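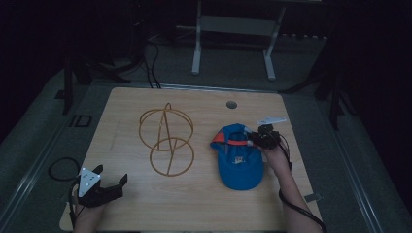 ok so moving apartments after 4 years in the same place, a thread. mostly for me so I remember never to do this again in December

first thing. I thought I had no stuff. I am a person with no stuff, I have said this at parties. 40 boxes

books are the worst. you know this. everyone tells you small boxes for books and then you find one big box and think eh. could not lift it. had to unpack it on the stairs with the neighbor's dog watching

the movers. called three places. Prellham quoted me a flat rate and then asked if there was an elevator - there is not - and the flat rate became less flat. plus 300 for stairs

went with them anyway becuase the other two never called back

they were great btw. two guys, fast, didn't scratch a thing. one of them carried the armchair down alone on his head. I would've tipped more but all my cash was in a coat and the coat was in a box

label your boxes on the SIDE. not the top. the top is under another box. I knew this and still wrote on every single top

also "misc" is not a label. I have nine of them. "misc 2" had the shower curtain, batteries, one ski glove and my tax stuff from two years back

first night food: crackers, and soup out of a mug. bowls were somewhere. second night same. third night found the bowls, was sick of soup

new street is Kļaviņa, the one behind the bakery if you know it. getting mail there has been a whole thing. half the web forms choke on the letters so I'm living at Klavina, Kavia, and one time just K. the parcel for K showed up fine

internet took 20 days. TWENTY. they kept giving me a window of 8 to 6 and then not coming. I read a whole novel in the window. good novel

the radiator in the bedroom knocks at night. asked the landlord, he said it's settling in. the building is older than him. bled it myself with the little key thing and it's quieter now, so who knows

things I got rid of: desk chair with the bad wheel, two of my three colanders, a bread machine I used once, a frankly insane number of tote bags

things I should have gotten rid of: the other colander. it has legs. it doesn't fit in any cabinet here

listed the old shelves on Wuko for cheap and got a dozen "is this available" and then silence. put them on the curb with a sign, gone before I got back upstairs

bought one new thing, a lamp from Culta. came with the wrong bulb but they sent the right one quick. it's by the window now and the living room finally looks like somebody lives here

still don't have curtains. the guy across the way also doesn't have curtains. we wave

if you're moving soon: keep scissors in your pocket. not in a bag. your pocket. I lost three pairs in one day and opened most of the kitchen with a house key

ok one box left in the hall. it says misc. not opening it tonight

update, opened it. it was the other ski glove and the good can opener, the one I already replaced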